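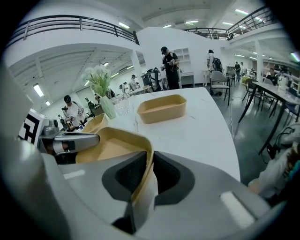 4. Planning and Budgeting for Hand-held Gripper Sets

4.1 Before You Order

Complete this section before sending a purchase request to Giseck. A set consists of 2 grippers, one for each hand, together with the marker panels. Tables, trays and other items to be handled are not supplied and must be budgeted for separately.

1. List the tasks to be carried out in the first term of use. Handling trays at table height requires only the standard fingers with padded inner faces.

2. Measure the tables you intend to use. Curved edges are acceptable. Allow enough clear floor for the operator to walk the full length of each table.

3. Record the ceiling lighting above each table. Overhead fixtures may cause bright spots on glossy surfaces and on the gripper housing.

4. Enter the unit price on the budget form. The list price of the Rindeditz set is $1,324, excluding freight and tax.

5. Add a line for consumables. Finger pads are wearing parts, and a busy site should expect to replace them after around 14 weeks.

Note: Trays should be bought in one size and colour for the first trial. Mixed sizes may be added once operators are familiar with the grip.

4.2 Choosing a Room

6. Select a room with fixed power outlets near the work tables. Shared halls are permitted - include the cost of cable covers wherever a cable crosses a walkway.

7. Confirm with the building manager that other people may continue to work in the room during sessions.

Caution: Glassware and vases left on a work table are not covered by the Aebischer service plan. Breakage is charged to the site.

4.3 Approval

8. Send the completed form to Teodor Aasen, Equipment Planning, by the end of June. Late forms are held over to the next funding round.

9. Keep a copy of the quotation with the Jundenum asset register. The serial numbers are added on delivery.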